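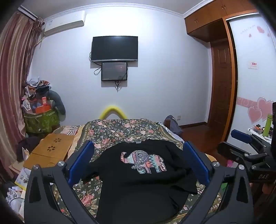

Bedroom, folding — January

Search this diary Enter keywords Go

Started 7:40 p.m. Black T-shirt with the elephant print laid out on the floral bedspread, collar tag showing. Method unchanged: sleeves in, thirds lengthwise, then in half. The print resists a sharp crease, so the fold line goes below the mandala.

Lap table stays by the bed for now. Corner pile not touched — clothes and papers need separate passes. Wardrobe shelf measured at 68 cm, enough for 2 stacks. Drenel bags tomorrow.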